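Parnberg Help Board > Grippers and fingers

Flat fingertips vs. soft pads for small awkward toys: is it worth the swap?

springconstant_94

I have a Revonano two-finger gripper on a white bench arm, with a wrist camera, and a pick-and-place job that should be beneath its dignity. Small toys go from the table into a bowl. Cubes are fine. Cubes are always fine, and I suspect every gripper demo ever filmed of having been designed by a cube.

My trouble is with everything else. The flat black fingertips are happy with two parallel faces and lost without them. The yellow one is knobs in every direction, so whatever angle I come in at, I end up pinching one knob and hoping. It rolls out on the lift more often than I would like to admit on a public forum. The wrist camera also sees a good deal of gripper along with the table, and anything that sits close in to the crossbar is half hidden right when I need it most.
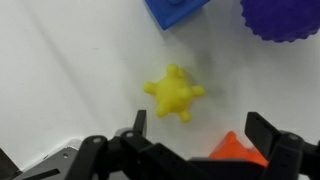
What I've tried so far

Slower closing speed. Fewer toys flicked away, same number dropped.

More force. The soft ones squash and then spring out sideways with real enthusiasm.

Rotating the wrist 45 degrees before the grasp. Helped on the orange cross piece, did nothing for the ball.

Sandpaper glued to the tips. Worked well until the glue gave up, which took one afternoon.

I logged 456 attempts over a few evenings with the stock tips. Cubes came in at 94 percent. I'm keeping the number for the non-cubes to myself for now. The two things on my shortlist are Belay soft pads, which bolt over the existing tips, or giving up on this gripper and buying a different one. Money is an object. So is the ball.

overtravel

Pads first, gripper later. People go straight to new hardware when all they need is some friction and a little give. I ran the Belay pads for most of a year on a similar linkage gripper, sorting odd plastic parts. Round objects got a lot better. Thin flat ones got worse, as the pads are thick and you lose reach near the table. If you ever want to pick up a sheet of paper, keep your old tips in a drawer.

Things I would do, in this order:

1. Fit the pads and redo the finger zero. The closed position changes and your width readings will be nonsense until you do.
2. Drop the force to the lowest setting that holds a cube, then go up one notch.
3. Approach the ball straight down and close below its widest point. If you close above it, you have built a very expensive ball launcher.
4. Don't trust the wrist view for the last bit of the descent. Take the target from a fixed camera that can see the whole table, and use the wrist one only to confirm you're over the right thing.

Number 4 mattered more than the pads for me. My fixed camera looks in from the side and is nothing special.

springconstant_94

A fixed view I do have. I had been using it mainly to watch myself fail from a distance.

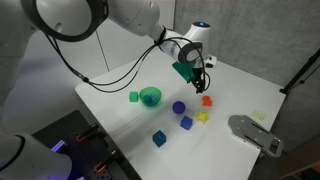

Do I need to redo the hand-eye calibration after changing the finger pads?

Leave it alone as long as the camera and its mount haven't moved. What does need updating is the tool center point, because the pads change where the tips end. (overtravel)

grit_your_gritden

Get a vacuum gripper, problem solved. I use one on boxes all day.

springconstant_94

Thank you. The toy made entirely of knobs will be thrilled to meet a suction cup.

Update from Sunday, for anyone who lands here from a search. Pads are on, finger zero redone, TCP moved, and the target position now comes from the fixed view. I go down with the fingers slightly open instead of at full width, so there's less chance of nudging the neighbors on the way. 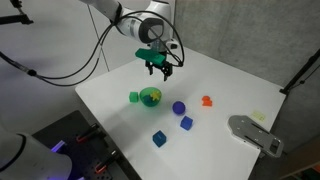
The narrower opening does mean the xy estimate has to be decent, and mine was off toward the far side of the table until I found a sign error I'd been compensating for by hand since November. With that fixed, the ball behaves. The yellow one mostly behaves. The orange cross still has to be taken across one arm and not the middle, so I added a fixed wrist angle for it and stopped trying to be clever.

Cubes got very slightly worse, which I'm told is normal with soft pads. I'm not buying a new gripper this year.

overtravel

Glad it worked. Check the pad screws after a few hundred cycles, mine crept loose. There's a longer discussion of pad wear in thread 3491, if you can get past the first page, where two people argue about thread locker.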